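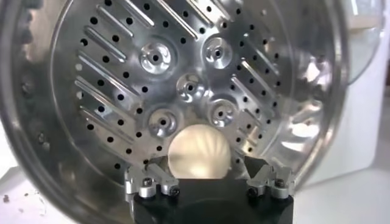
Kitchen bench tips, steamed bun rig
7 February 2021

Quick notes from the Womedura bun trials, for anyone running a similar setup. Hurried, sorry, writing between batches.

Grip force first. Too firm and the pleats go flat. We ran 40 pickups on the low setting and 40 on the next one up - low won easily. Start low, go up a notch only if the bun slips.

Shiny steamers fool the camera. Polished metal throws highlights everywhere and the Valtden detector kept boxing reflections as buns. Fix: turn off the overhead lamp, use one soft light off to the side. False hits dropped from 54 to 20 over the same set of clips. Cheapest fix of the whole project.

Line the steamer if you can. Damp paper, cut a bit smaller then the plate. Buns stick to bare metal and the policy reads a stuck bun as a missed grasp, tries again, tears the bottom. 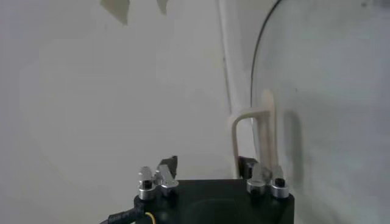 Keep cables strapped back from the wrist before every run. Check finger screws too, steam and wiping seem to work them loose. Hex key lives in the Leite drawer, put it back.

Lids. Clear lids are the worst - depth goes straight through them. We added demos with the lid moved to differnt spots and that helped more than extra training time did. Success on the full task went to 90 percent, same network, same number of steps. So vary the clutter before you touch the model.

Cleaning: warm water, drop of soap, dry cloth. No spray near the lens. Crumbs off the table after each batch.

Himach scripts from July still work, just change the folder name at the top. Log every fail, even the silly ones.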